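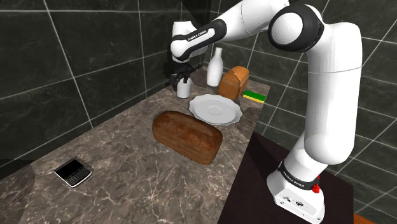 Who decides which tasks in a staff kitchen are handed over to a robot arm?

The people who do the tasks now should decide, together with the manager who is responsible for the kitchen. The supplier may advise on what an arm can reach and lift, but it should not draw up the list.

Home | Guides | Workplace Change | Training | Contact

Introducing an arm into a staff kitchen: a step-by-step guide for site managers

This guide is intended for managers of canteens and staff kitchens who have been asked to plan for automation at the counter. It draws on the changeover at the Westwood site of Dostard, where the kitchen serves 321 employees across two shifts. It covers the planning of the work and the treatment of staff. Electrical installation and guarding are dealt with in the supplier's own manual and must be carried out by a competent person.

Step 1. Write down the work as it is done

Ask each member of the kitchen team to record their tasks for one full week. The record should include small jobs that do not appear in a job description, such as moving crockery out of the way before bread is set down, or wiping a counter between deliveries. At Westwood the team recorded 1652 separate actions in the week. A third of them were of this kind, and none had been included in the original proposal.

The record belongs to the team. It must not be used to compare one person's pace with another's, and this should be stated in writing before it begins.

Step 2. Sort the tasks

Go through the record at a meeting held in paid time. Place each task under one of these headings:

- to be moved to the arm
- to stay with staff
- to be shared, with a named person in charge

Tasks which involve judging whether food is fit to serve should stay with staff. So should any task which brings a member of staff into conversation with the people being served, unless the team asks otherwise. Lifting and setting down items of a regular shape, repeated many times in a shift, may be suitable for transfer.

Step 3. Rehearse the layout in simulation

Before any equipment is ordered, have the counter modelled and run the chosen tasks in simulation. Use the kinds of item that are found on the counter on a working day. Loaves, bottles, cups and cleaning things should all be included, and they should be placed as staff leave them.

Invite the kitchen team to watch the runs and to stop them with questions. Zorica Dimitriou, who led the morning shift during the Westwood changeover, asked for bread to be tried at several angles and with a bottle standing close by. 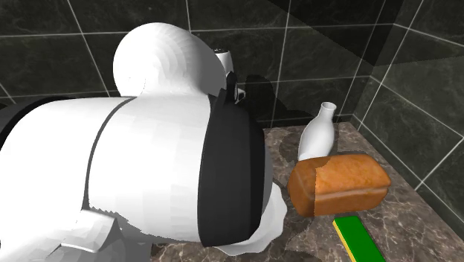 Questions of this sort should be logged with the name of the person who raised them and the date by which an answer is due. Where a layout is altered as a result, run the altered version again in front of the same people. Allow 6 sessions at the least. A successful run in simulation is grounds for a supervised trial at the real counter and for nothing further.

Step 4. Agree the new duties

Each person whose work will change must receive a written statement of their new duties, their hours and their rate of pay. Issue it before the trial begins and allow two weeks for comments. Supervising an arm is skilled work and should be graded accordingly. At Westwood the supervising duty rotates, so that no one spends a whole shift watching the counter.

Set aside training time within normal hours. Staff should learn how to stop the arm, how to clear the counter safely afterwards, and how to report a fault. Agency staff need the same instruction before their first shift.

Step 5. Hold the trial and review it

Run the trial in the quieter part of the day. The Westwood trial began at 2.30 in the afternoon, after the main service. Keep enough people on the rota to do all the work by hand if the arm is stopped, and keep this arrangement until the review has been completed.

At the review, return to the record made in Step 1 and ask what has become of each task. Some will have grown. Clearing and arranging the counter often takes longer once an arm is working there, and the rota must allow for it. Copies of the review should go to every member of the team, including those on leave.

This website uses cookies to improve your experience. Accept | Manage settings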